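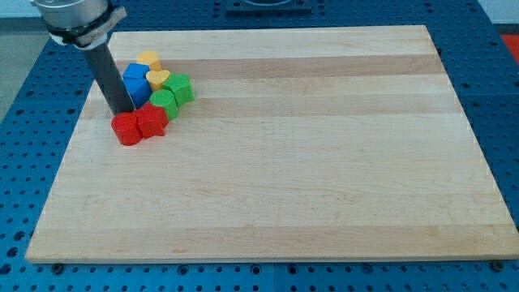
Attachment 1: wooden board on the blue work table

Ticket opened May 22, 2024
Product: Stanico board oil
Status: waiting for customer

Customer in Halldale writes that the oil stays sticky after two days. She applied it to a glued maple board, two coats, and the room was kept cool at night.

Reply from support: Please wipe the surface with a dry cotton cloth and leave the board standing on its edge — air must reach both sides. Wait 30 hours before you touch it again. If it is still sticky, send us the batch number from the bottom of the tin.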